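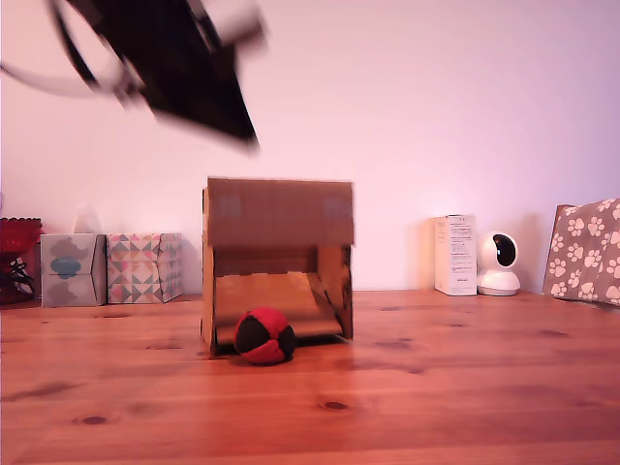 Cardboard on the table, 2 February 2022.

Humidity in the back room held at target. Ran the Begay dehumidifier overnight; the meter logged 149 watts average. Latrice Obi wants the January readings by post.
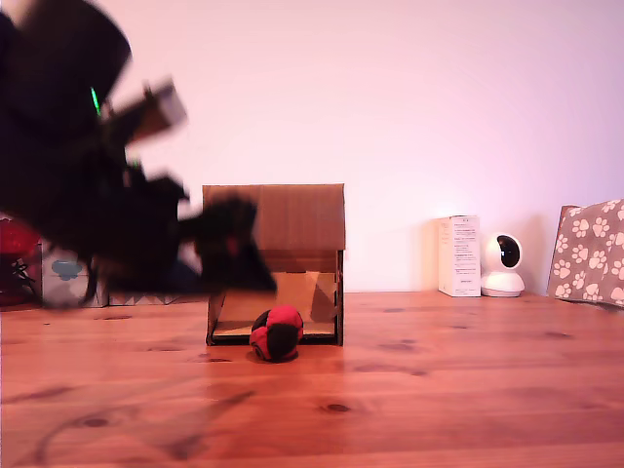
Heating oil stands at 1,766 liters, against a tank minimum of 1,000. Draw is up on last winter. Vatville delivers in 100-liter steps. The corrugated cardboard of the little house, open at the front, has the same flute pattern as my pipe wrap. Order more wrap.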